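Picking Up Clear Plastic With a Hand-Held Gripper: Bench Tips
Posted 07/04/2018

Clear plastic is the hardest thing we handle at the bench. Glare moves across it when the gripper moves, the edges fade into a white table, and a recording that felt fine in the hand can be useless for training. The tips below come from the Brirholm handling study, where we compared ways of recording demonstrations of clear and opaque objects. They should carry over to most small setups.

Set the table first
Wipe the top with a dry microfiber cloth before each block. Crumbs and specks of dirt show up as strong features on a plain surface, and the trained policy will happily learn to aim at them. Leave the ceiling lights alone once you start. If you get daylight from windows, record the same object in the morning and again in the afternoon.

Clean the fingertips
Use a damp cloth with one drop of dish soap, then let them air dry. Alcohol made our soft tips slick after a few weeks. Check that both tips meet evenly when closed.

Approach slowly, close slowly
Stop just short of the object, hold for a second, then close. In our comparison, policies trained on demonstrations with the pause missed the clear parts 13 times in 55 trials. Without the pause they missed 24 times in 55. On opaque parts the pause made no difference we could measure.

Come in low
A steep approach puts the overhead reflections right where the object is. Lower your wrist until you can make out the rim of the plastic, then go forward.

Working in pairs
Two people can record at one table if they agree who moves first. Face the grippers toward the middle and keep your sleeves out of the other person's view when you can. Route cables under the forearm and give them some slack, or they will tug at the wrist partway through a grasp. 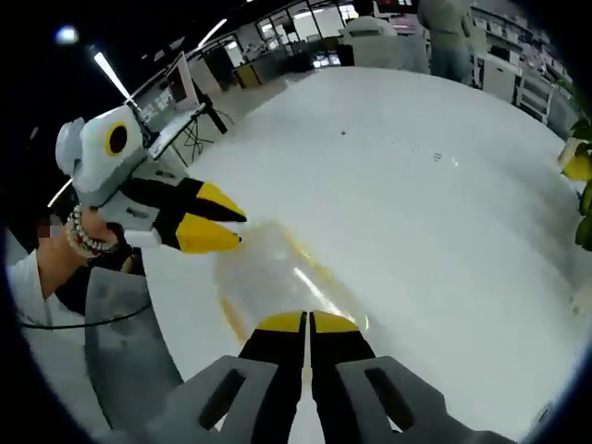 Duván Flores wrote in to say that he gets better results on clear lids by putting a gray mat under them, and that he thinks the pause matters less once the background is darker. He asked if we had tested the two together.

We have not. All of our trials were on the bare white top, so the result should be read that way. A mat run is planned for later in July.

Labeling and storage
Name each recording before you start the next one. Our set reached 3,000 recordings, and the unnamed ones took longer to sort than they had taken to make. Keep failed grasps in a separate folder. Alcides Nina used ours to find a loose finger screw that had spoiled most of a day's work.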